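Re: [kit-list] brushes, what to keep out on the table

From: Tipene Ashby
Date: 9/16/18

Quick one, I'm loading the car so excuse the mess.

Maite wrote:

> Hi all. Doing my first paid bridal group in November, five faces plus the
> mother. My brush roll has got out of hand. I keep buying sets and then
> using the same few. What do people really lay out on the table, and what
> stays in the bag? Also do any of you bother with a fan brush? Mine came in
> the Jullberg set and I've never touched it. And how are you cleaning
> between faces? I was taught spray and wipe but the Nesalari bottle says
> leave it 15 minutes, and I don't have 15 minutes between faces.
>
> Maite Goicoechea

OK in order.

What's on the table. Less than you think. One big fluffy dome for powder, one fan, then your eye brushes still in the roll, open next to you. Foundation goes on with sponges, one per person, bin it after. I used to lay the whole lot out like a shop counter and spent half the morning hunting for the one I wanted. Now the two face brushes get the table to themselves with plenty of room between, and everything else gets put back the second I'm done with it.

White table if you can get one, or bring a white towel. Dark handles vanish on dark wood, ask me how I know. Also shows up spilled powder before somebody's sleeve finds it.

Fan brush, yes!! Don't toss it. Highlighter on the cheekbone, hardly any pressure. And sweeping off fallout under the eye after shadow, which is the main thing I use it for. A big brush just grinds the stuff in. If yours feels scratchy wash it a couple times before you judge it, new ones can be stiff. Store it flat or the ends go wonky, mine lived in a cup for a year and ended up looking like a broom.

Big brush: tap it, dont blow on it. Hold it way down the handle for a light dusting, up by the metal if you want to press powder in round the nose.

Cleaning. Do what the bottle says, that time is there for a reason. So you need doubles, sorry. Two powder brushes minimum for six people, three is better. Used ones go in a zip bag marked DIRTY and they don't come out until you're home. Proper wash that night, baby shampoo is fine, dry them flat with the heads hanging over the edge of the counter. Never standing up wet, water gets down in the metal part and the glue lets go. Lost a really nice Pereyra one that way, still sore about it.

Cheap doubles are OK btw. I'd spend on the powder brush and go cheap on the fan, it does so little work.

Lids. Put the lid back on loose powder as soon as you've tipped some out. Every single time. I knocked a full pot over in a hotel room and was picking it out of the carpet with tape while the bride's aunt watched.

Oh and write your name on the handles, nail polish works, if you're sharing a room with another artist. Everyone's brushes look the same by 10 am.

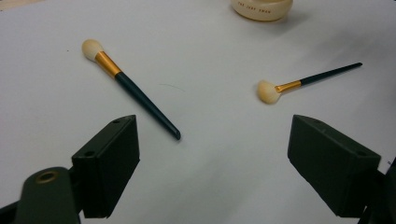
Padmavathi Poojary told me off list that she skips the fan altogether and does fallout with a clean powder puff folded in half, says it's one less thing to wash. Fair enough, try both before November. I find the puff takes the concealer with it but she sets hers heavier than I do.

Will send my full list when im back, probably Tuesday. Has anyone got a spare roll they want to sell? Mine has a busted tie.

Tipene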